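Lids, glasses and the state of chore robots
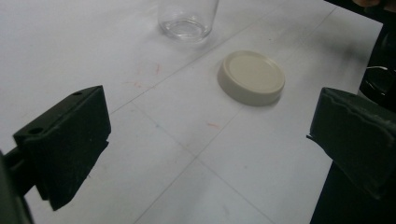
Rodica Moldovan wrote to me in February that a lid is the wrong test, that any arm can pick up a disc from a clean white table, and that I should come back when one can clear a sink.

She is right about the sink. I disagree about the disc. A lid lying flat gives two jaws very little side wall to hold, and the fingertips have to come down close to the table without pushing into it. A clear glass is a separate problem. Depth sensing tends to read through it, so the estimate of where the wall sits is poor.

My log for the Bramlow policy has 106 lid attempts. It dropped or missed 22. Most of the misses came from closing too high. Glasses did worse, and I stopped after 8 tries.

A person does either job in under 2 seconds without looking much. On present numbers I would let a machine sort lids overnight, with a bin for the failures. I would not let it unload my dishwasher. The sink is next on the list.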